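Laundry bay, workshop notebook
Wednesday, continued from previous page

Load trials on the top loader, dark coveralls and shop rags

Carried over from last entry: drum clean cycle run empty, filter bag pulled and rinsed, hoses checked at both taps. No weep at the cold side after Ewan changed the washer. Hot side stays off until the new isolation valve turns up from Fladwood.

Purpose of this session is to settle how much dark cotton can go into one load before the wash quality drops. The Brerside coveralls came back last time with powder streaks across the shoulders and down the inside of the legs. Tamás puts it down to the powder. I put it down to the load. Both get tested.

Sorting
Darks only. Anything with grease on the cuffs goes in the soak tub first and is not part of this trial. Pockets emptied over the bench, not over the drum. Last month's rattle was a hex key that had found its way under the agitator plate, and it took Keith most of a morning to get it out. Zips closed, press studs left undone, sleeves pulled right way out.

Weighing
Hanging scale on the door hook, tare the bag, write the dry weight on the tag. The scale reads low if the bag touches the door, so hold the door open with the wedge. Weights are in the blue folder, not repeated here.

Loading
First attempt was the whole pile in one go, the way it has been done up to now. Black clothing filled the drum and stood up above the top of the machine with the lid open. A load at that height is not going to turn over. The water wets the outside of the heap, the middle stays packed, and the powder sits wherever it first landed. Not run. Pulled back to half and started again.
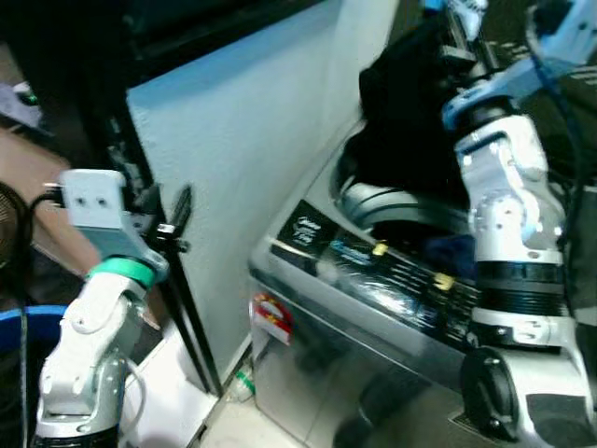
Half load, procedure used
1. Powder into the bottom of the drum before any cloth. 57 g on the bench balance, levelled, no softener.
2. Heavy items first, laid in loops against the wall of the drum. Do not wind them around the centre.
3. Light items on top, dropped in singly. Small pieces (rags, cloths, odd socks) go in the middle third of the load, otherwise they ride up and lodge at the rim.
4. Stop when the top of the cloth is a hand's width below the rim. Do not push down to make room.
5. Lid closed, cold, normal programme, highest water level. Start time on the tag.
6. At the end of the wash phase, pause and look for cloth that has not moved.
7. Resume, full rinse, spin.

Results
Run 1, half load, powder as above. No streaks on the shoulders. Faint line on one trouser leg, brushed off when dry.
Run 2, half load, same powder dissolved beforehand in a 2 L jug of warm water. No streaks anywhere. Slightly more foam at the first drain.
Run 3, three-quarter load, powder dry in the bottom. Streaks back on two garments, both from the centre of the load. Spin went out of balance once and the machine refilled by itself to redistribute. Added 12 minutes.

So the load is the larger effect and the powder the smaller one. Tamás has seen the tags and wants a three-quarter run with dissolved powder before he agrees. Fair enough. Booked for the next dark wash.

Notes and faults
Outlet hose jumps at the start of the drain. Needs a second clip where it goes over the lip of the tub.
Feet: front left was off the floor by a coin's thickness. Packed, then adjusted properly and locked. Check again after 3 more spins.
Lint on darks is coming from the grey towels. Olesia has moved the towels to their own basket. Please leave them there.
Drying rack near the window takes the half load with the garments spaced. It does not take the three-quarter load.

To do
Order hose clips and 200 safety-pin tags (Coralie has the Frimpong account).
Run 4 as above.
Ask Keith whether the Vilon smocks count as darks. The label says wash separately and the colour has come off on my hands.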